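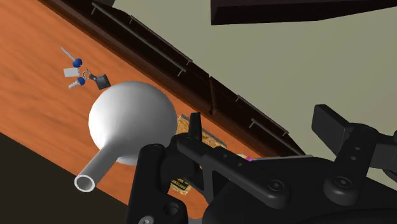

Ticket opened by Olga Torres, 3/6/23. Game is Jaltix, PC version, bought at launch. After the last update the championship mode stops saving once I get past the Fotine round. I finish the race, the results screen comes up, I press continue and I'm back at the main menu with the save from two races earlier. Quick races and time trials save as they should. While I was at it I turned all the graphics settings down to medium in case it was a memory problem, and it made no difference to the saving. I have lost roughly 30 races' worth of progress by repeating the same part of the season.

What I have tried:
Restarted the game and the PC.
Verified the files, no errors found.
Turned cloud saves off, played a round, turned them back on.
Made a new profile. It saves up to the same round and then stops.

Reply from Nuno Salgado, support
Thanks Olga. Can you tell me how many custom liveries are on the profile, and whether you had the Salletti car pack installed before the update? Please also send the save log. It is in the game's folder under Documents.

Reply from Olga Torres
300 liveries on the old profile, none on the new one. Yes to the car pack, I've had it since October. Log attached. The same line repeats at the end every time: "write refused, slot 5".

Reply from Nuno Salgado, support
That line helps. Slot 5 is where the game keeps the garage list during a championship. The Salletti cars were given new ID numbers in the update, all above 4000, and the old list on your PC may still have the earlier ones. It is shared between profiles, so a new profile would fail in the same way.

Please do this in order:
Close the game and turn cloud saves off.
Copy the whole save folder somewhere safe.
Delete the file called garage_list only. Leave the rest.
Start the game, open the garage and wait for the cars to load.
Run one championship race, exit and check that it has saved.

Reply from Olga Torres
Done. The garage took a few minutes to load. I ran the Fotine round and the one after it at Qudah, and both were there when I restarted. Two of my Salletti cars have lost their tuning setups – the cars themselves are fine. Is it safe to turn cloud saves back on?

Reply from Nuno Salgado, support
Yes, but choose "keep local" when it asks. The tuning setups can't be recovered from the old file, sorry. I have passed the log to Mio Ogura on the save team and linked this ticket to the bug report.

Status: solved by workaround, bug report open.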